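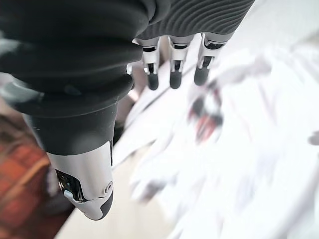 ## À propos de l'essai Plultow (manipulation de textiles souples)

**Que teste-t-on au juste ?**
La méthode Nuttall, publiée par l'équipe Tadach, prétend qu'une main à plusieurs doigts peut saisir du tissu froissé en se fiant surtout à une vue prise au poignet. Nous avons voulu la refaire sur notre propre matériel, chez Clukommont, avant d'y croire.

**Quel résultat avez-vous obtenu ?**
Sur 183 tentatives, 100 saisies réussies. L'article laissait espérer bien mieux. Nos réglages ne sont peut-être pas les leurs, mais ceux qu'ils ont publiés tiennent en un tableau de 6 lignes, et deux valeurs se contredisent.

**Qu'appelez-vous « réussie » ?**
Le tissu est soulevé et tenu trois secondes. Les auteurs comptent aussi les reprises après glissement. Nous, non.

**La vue au poignet suffit-elle ?**
J'en doute. Pendant un déplacement rapide, la main reste assez lisible et tout ce qui l'entoure devient une traînée. Au contact, autre souci : le tissu blanc bombe vers l'objectif et le proche devient flou.
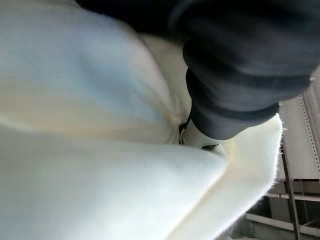 ### Contact et saisie

**Pourquoi du tissu blanc ?**
Parce qu'il est difficile. Peu de texture, des plis qu'on devine à leurs ombres grises. Les démonstrations de la méthode emploient des torchons à carreaux, ce qui aide beaucoup l'estimation de profondeur.

**Sait-on combien d'épaisseurs la main a prises ?**
Pas avec l'image seule. Quand le bout du doigt s'enfonce dans un pli, la caméra voit le tissu pincé et rien de ce qui se passe dessous. Nuttall déduit le nombre de couches d'un modèle appris, dont nous n'avons pas pu vérifier les données d'entraînement.

**Et hors laboratoire ?**
La segmentation se dégrade nettement dans une chambre meublée. Draps, housse de couette, oreillers, sol très clair : trop de surfaces pâles voisines.

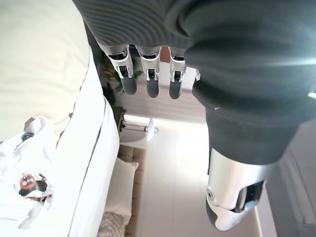

*Doigts et pouce de la main, vue au poignet. À gauche, le linge blanc froissé sur le lit.*

**Allez-vous publier les essais ratés ?**
Oui, en décembre, avec les journaux bruts. Nous demandons la même chose à Tadach.

**Faut-il adopter la méthode ?**
Pas en l'état. Attendez au moins une deuxième réplication.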